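Thursday, before eight, and the left arm is already off. Not off as in powered down. Off as in reaching for a thing and arriving beside it. Senan Flanagan has the cell's door propped with a boot box and a notebook on his knee, and he is not in the mood to be interviewed, so we mostly watch.

The cell is called Tralham, after the street the workshop used to be on. Two arms, one table, one board of holes. Its job is hand tools: take one off a hook, bring it over the wood, put it back on the same hook. Dull, if it works. Valtmont, the firm that runs it, wants it dull. They rent cells like this to repair shops that are sick of losing there scissors.

"Everybody looks at the arms," says Flanagan. "It's the board. It's always the board."

He means the pegboard. Somebody leans on it, or a trolley kisses it, and every hook on it moves by a hair. The arms don't know. They go where the hook was in January.

So, mornings, the same drill. Fingers first. Wipe the pads, look into the diamond pattern for grit, a dry brush if there's any. Then open both grippers all the way and close them again, slow. Then scissors, always the scissors, for they're the worst thing on the board: two loops, a pivot, and a lot of ways to swing.
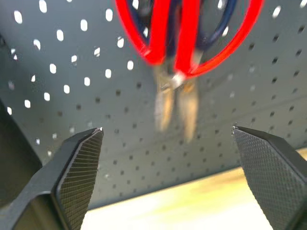 *Between the fingers: textured pads either side, red-handled scissors, the pegboard behind.*

What Flanagan wants out of a scissors run is a number, and he wants the same one twice. He jogs the arm up to the board by hand control, stops, writes down the joint values, backs off, comes in again. If the two lines in the notebook agree, fine, next hook. If they don't, he starts over from the base bolts. This morning they don't.

Base bolts, then. One on the left arm takes a quarter turn, which he says is a quarter turn too much. He marks the heads with paint pen so a loose one shows. The old marks have rubbed off. He grumbles, paints new ones, waits for them to dry, drinks someone's coffee.

Colm Ó Súilleabháin comes in at this point with the log. He wrote the software side, a package called Skivska, and he and Flanagan have a long-running disagreement about how much of the job should be done with a wrench. Ó Súilleabháin would let the cameras sort it out. One on each wrist, one up top, let the thing look and correct. Flanagan says a camera on a loose arm is a loose camera. They have had this talk before. You can tell from how short it is.

The log is at run 943. Thirteen of the bad grabs in it are on one hook, and that's the hook they go after next.

Hooks are cheap and they bend. Flanagan doesn't straighten them any more, he swaps them, from a tin by the door. A straightened hook looks right and sits wrong. He pushes the new one home, tugs it down, tugs it sideways. Then the tape rolls, which he likes, because a roll of tape is a big forgiving circle and it makes the arm look clever.

Cables after that. This is the part Kinsella, the shop down the road with the twin of this cell, skipped for a whole winter. Their gripper lead wore through where it rubbed the joint band and the arm dropped dead half way to the board. The fix took 30 minutes. Finding it took two days. Since then Flanagan runs each arm through its full reach with one hand near the stop button and watches nothing but the slack. Too tight and it pulls at the connector. Too long and it drags on the wood and catches somthing.

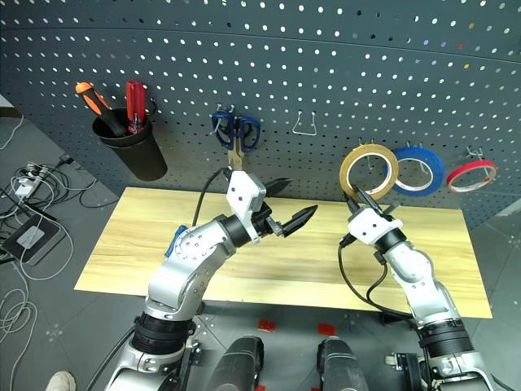
**How often does a two-arm cell need recalibrating?**

Check it every morning, recalibrate only when the check fails. For most shops that comes down to any time the board, the table or an arm base has been bumped, plus whenever a finger or pad gets replaced. Write the joint values down each time, on paper if need be, or you've nothing to compare with.

By ten the notebook lines agree. Flanagan does it once more anyway. Same values. He grunts, which Ó Súilleabháin takes as permission, and starts loading the day's program from a laptop balanced on a stool.

There's a short list still to do. Pads on the right gripper are due a change but the new ones haven't come. The floor cabling wants tidying, and has wanted it for a good while. And Flanagan would like the board bolted to something heavier, a wall for choice, only the landlord has opinions on the wall.

The boot box goes back under the bench, the door swings shut, and Ó Súilleabháin starts run 944.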